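From: Siebe Kuipers
To: Skekavthorpe Toy Library members' list
Subject: Re: Changes to loan periods from July

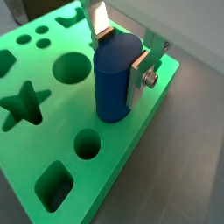
Green shape-sorter board with blue cylinder. Shape sorters are classed as small items.

Dear members,

Thank you to those who wrote in after the last notice. I reply to Mr Fitzsimmons's message on the list, as several other households have raised the same points.

Roscoe Fitzsimmons wrote:
> I have read the notice twice and remain unclear on two matters.
> First, does the new four-week loan apply to items already out
> at the end of June, or only to those borrowed afterwards?
> Second, the Watkins Road branch closes at 4 pm. Those of us who
> work in Jakusside cannot reach it in time, and I should like to
> know whether returns may be left at the Fotska Hall instead.

On the first matter, the longer period applies only to loans made on or after the first opening of July. Items already on loan keep the date stamped on the card. They may be renewed once, by telephone or at the desk, unless another household has reserved them.

On the second, returns will be accepted at Fotska Hall during its usual hours. Large items — ride-on toys, play kitchens and anything supplied in two or more boxes — must still go back to Watkins Road, as the hall has no suitable storage. Please hand small items to the desk and ask for a receipt. They should not be left in the porch.

Members are also asked to note the following.

The limit for each household remains four items at a time. Childminders may apply in writing for a higher limit.

The charge for a late return will be 60p a week for each item. There is no charge for a missing piece if it is brought in before the next loan.

The printed catalogue now lists 87 puzzles and around 200 other toys. Copies are held at both sites, and a large-print copy can be requested from the desk.

Further questions may be sent to the list or to me directly.

Yours faithfully,

Siebe Kuipers
Membership Secretary
Skekavthorpe Toy Library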